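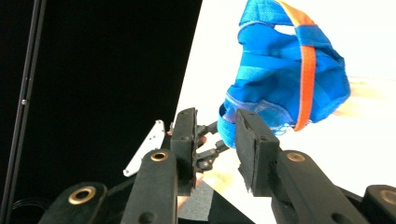

ok cap drawer day. going in. thread, probably too long

1/ started with the blue one bc it's the one I can never find. royal blue, orange strap, bit of mesh. lives in a ball at the bottom of whatever bag I used last

2/ rule I'm stealing from Yi-chun: if you can't name the last time you wore it, it goes in the Minami box by the door. no "maybe for hiking." I do not hike

3/ blue one stays. obviously. wore it most of August

4/ the Braltberg bucket hat — gone. sorry Albane, I know you picked it. it makes me look like a lampshade and you said so yourself

5/ found: one glove, a bus pass w/ 15 bucks on it, sunscreen that has seperated into two liquids. bus pass is going straight in my wallet

6/ question for people who own more than one hat. how do you STORE them. stacked? hooks? mine go in flat and come out looking like laundry

7/ Haruto says stack them brim to brim, never push the crown in. Haruto irons his socks so idk

8/ washing notes so I quit googling this every year: cool water in the sink, drop of dish soap, old toothbrush on the sweatband. no dryer. dry it over a bowl so it keeps some kind of shape

9/ did the dryer once with a white one. brim came out like a potato chip

10/ also go easy on mesh w/ the toothbrush. learned that on my old running cap, fuzz everywhere

11/ break. coffee. it's 3 pm and the bed is covered in hats and I can't sit down

12/ back. three wool beanies, all the same gray. kept two. third one is Sadao's I think?? Sadao if you're reading this come get your beanie

13/ hooks are up on the inside of the closet door, the stick on kind. one fell off already. pressed it back on and I'm not breathing near it

14/ tally: blue cap, two beanies, the straw one for the yard, the Fotine visor (don't @ me). everything else is in the box

15/ Sachiko just texted asking for the bucket hat. it's yours, bring a bag — and take the lampshade jokes with it

16/ drawer is now for scarves. will do scarves another day. not today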